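Found cash in a parking lot and gave it to the police, can I claim it later?

Posted by Hiếu Giáp, Jan 12, 2026
Community Help > Local Law and Police Matters > Lost and Found Property

Hello everyone. I live in Prolmont for two years and I am still learning how many things are done here, so please excuse me if this is a simple matter.

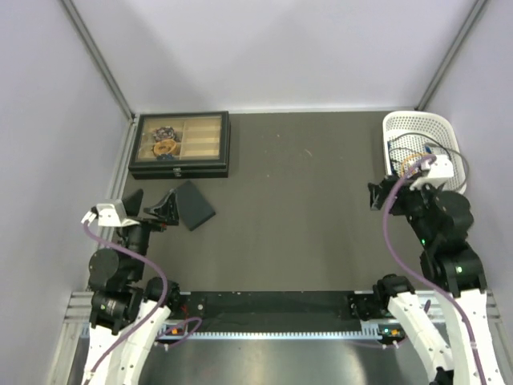
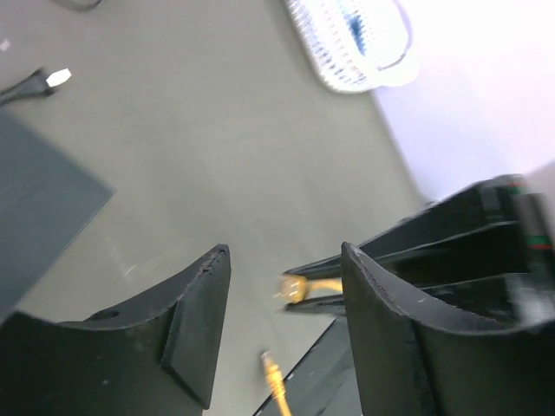 In the evening, when I was leaving the Asetti supermarket on Hamwood Road, I found a bank envelope on the ground between my car and the next one. There was $2000 in it, all in hundreds. There was no name on it, and no receipt. I waited for some time in case a person would come back to look for it. Then I went inside and asked the woman at the service desk if somebody had reported lost money. She said no, and she offered to keep the envelope in the store safe. I did not feel comfortable with this, so I drove to the police station and gave it to the officer at the window.

He counted it in front of me and gave me a paper with a property number. He told me that if the owner does not come, I may be able to get it, but he was not sure how long it takes. He said "a few months, call us." On the paper there is a small box that says "Finder wishes to claim" and it is not checked. I noticed this only at home.

My questions are these. Does the empty box mean that I gave up the money? Must I put a notice in the newspaper by myself? And if I receive it, is it income for the tax? I would be very happy if the owner is found, I want to say this clearly. I only wish to do it correctly.

Arnar Mogensen

You should have kept it, ha ha. The police will buy donuts with it.

Seriously, I found a wallet once and gave it in, and never heard one word again. That was in another state, so maybe yours is better. Good luck.

Esther Mutiso

Hiếu, you did the right thing, and I would not worry too much about the box. But please do not leave it like this. Go back to the station with your paper and your ID, and ask for the property clerk. The officer at the window is usually not the person who decides. Tell the clerk that you wish to claim the money if no owner comes, and ask that they write it on the record. Then ask for a new copy, with the date and a signature.

The waiting time depends on the state and sometimes on the city also. When I found a ring near the bus station, in my old town, I had to wait six months. They did not call me when the time was finished. I called them in June, and the clerk said that after six more weeks it would have gone to the city fund. So write the date in your calendar and call by yourself.

About the newspaper: in some places the finder must pay for a notice, in other places the police put it on their website. Ask the clerk which one it is for you. If you must pay, keep the bill.

For the tax, my understanding is that found money counts as income in the year when it becomes truly yours, which would not be now. Please check this with a person who prepares taxes.

One more thing. Do not write here or anywhere else which bank was on the envelope, or how the money was folded. The police use such details to test if somebody is the real owner.

Hiếu Giáp

Thank you, Esther, this is very clear. I see that I already wrote too much about the bills. Can a moderator remove that sentence? I will go to the station tomorrow after work and ask for the clerk.

Salim Ondieki

Call before you go. At our station the property office closes at 2 and it is not open every day. The main desk can give you the hours.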